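Ticket 1540 – Floor marking and walkway rule at two-arm sorting table
Site: Gernton
Opened by: Usa Boonyarit
Assigned to: Wiroj Boonyarit
Priority: 2
Status: Open, waiting on site

Reported
Walkway behind the table is used while the arms are powered. Site rule says no foot traffic within the marked zone during a run. Operators say they can't tell which side of the yellow line counts as the zone.

Log

23 December 2024, Wiroj
Read the Meesuk cell sheet. Section 9 gives the keep-out distance from full arm reach, not from the table edge. The line was laid from the table edge. Asked Usa for the reach setting in Vererum.

Usa
Reach limit is on in Vererum for both arms. Speed cap is 30 percent with people in the room. Chairs are still being left close to the table – I have asked for them to be moved before each start.

Wiroj
Please do the following before the next run:
Measure from full reach and re-lay the line.
Tie back any cable hanging near the bins.
Add the walkway rule to the start checklist.

Usa
Checklist changed. Tape is on order, due in January. Keep the ticket open until the line is down.

Attachment (1)

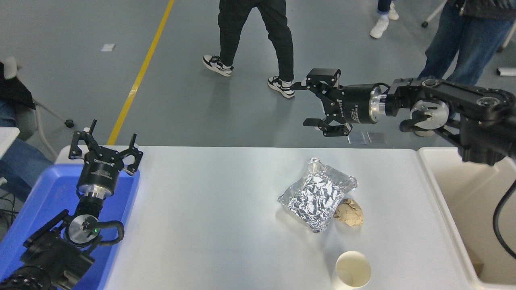
Table with both bins, yellow line on floor at upper left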